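Closet post, finally

Writing this fast, I have to be out the door by six and my hair is wet.

So. Clothes. I said back in spring I'd do a post about getting rid of half of mine and then I didn't, and Noemi Fontana has now asked me twice, so fine, Noemi, this one's yours.

Short version: moved from Dristden to Judmont in August, smaller place, one closet with a rod about as long as my leg. Old apartment had a walk-in. I filled the walk-in. You fill whatever you've got. The movers charged me 294 dollars extra for the wardrobe boxes alone and I stood in the street doing the math on what was in them. Bridesmaid dress. Three ski jackets, I have skied once. A suit from a job I quit.

First weekend I just piled everything on the bed and felt sick and ordered noodles. Slept on the couch. Second weekend was better, I had a system by then, sort of. Wore it this year, keep. Didn't, bag. No trying on. Trying on is how you lose an afternoon. 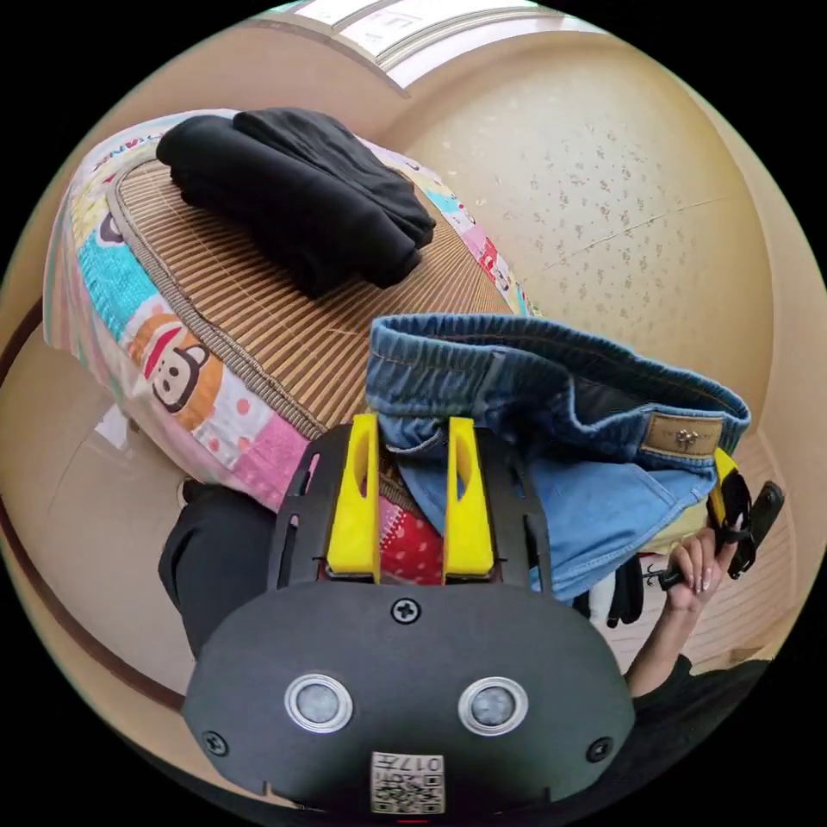 Color turned out to be the big thing for me. When you hang it all up together you see what you are and I am navy, gray, navy, black, one green cardigan. I always thought of myself as a colorful dresser!! No idea where I got that. My mother maybe, she put me in red everything. I don't want a closet full of brights but I do want one or two, and the yellow on those two upright fingers is pretty much the yellow I mean, loud, flat, sitting on top of all that black. A scarf in that. Or a raincoat, everyone looks good in a yellow raincoat. Marisa says I look like a school bus in yellow and she's probably right but it's my closet.

Ok, what went. Ski jackets, all three. Suit. Every belt but the brown one. T-shirts with a logo from something I didn't go to. Shoes that hurt, which was most of the shoes, kind of an eye opener. The bridesmaid dress I kept, don't ask, Marisa Messina would never speak to me again and she reads this.

Jeans were the worst. I had so many jeans. The pair that fit in college, the pair for painting, the backup pair for painting. Why. I'd bought the same pair twice without noticing, same wash and everything, tags still on the second one. Ermanno Caputo (old neighbor, does alterations out of his dining room) told me years ago that you only need to look at the waistband, if it's stretched or the stitching's gone wavy then it's over, stop lying to yourself. I did that. Went through teh whole stack just looking at waistbands. Took ten minutes. Kept three.

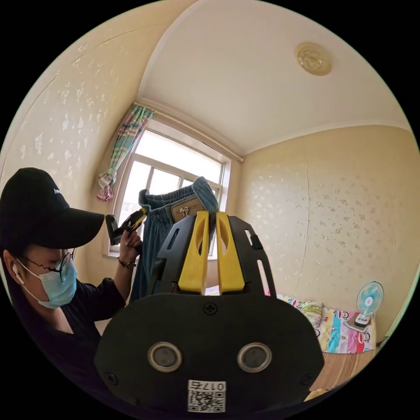 And one of those three is going back to Ermanno for a hem, becuase I've been walking on the backs of them for years and they're all chewed up. He'll yell at me. He yelled about the coat too.

Where it all went: the nice stuff I took to Sanna, the consignment place two doors down from the bank here. They took less than I thought. Picky. The woman held my silk blouse up to the window and found a spot I swear wasn't there at home. But I've made 853 dollars so far off things I wasn't wearing, mostly the ski jackets and one handbag, so I'm not complaining. Everything else went to the clothing bank out in Zullulthorpe on a Sunday, trunk full, back seat full, bag on my lap at one point. They weigh it. They wrote my slip out by hand and spelled my name wrong.

Things I regret: the gray wool pants. It got cold the very next week of course. Also a flannel shirt that used to be my brother's, didn't realize it was his till he asked about it. Sorry Renzo.

Things I don't regret: the rest. I couldn't even tell you what was in most of those bags.

Getting dressed is quicker, definately. Laundry is weirder, I run out of socks first now instead of last. I fold the sweaters on a shelf instead of hanging them, got tired of shoulder bumps. Jeans get folded in thirds and stood up in the drawer like files. Wooden hangers, I caved and bought the wooden hangers. They do take up more rod than the skinny ones so that was maybe dumb with a closet this size. Too late, they're up.

Next up is the coat situation. Two coats for four months of winter feels about right but one of them has no lining left in the left sleeve, my hand goes down the wrong tunnel every single morning. Fix or replace? Ermanno says fix. Marisa says replace. Leaving the comments open on this one, tell me where you buy coats, and no links to anything over 515 dollars please, I'm not made of it.

Ride's here. Will fix the typos later. Hem update when I have it.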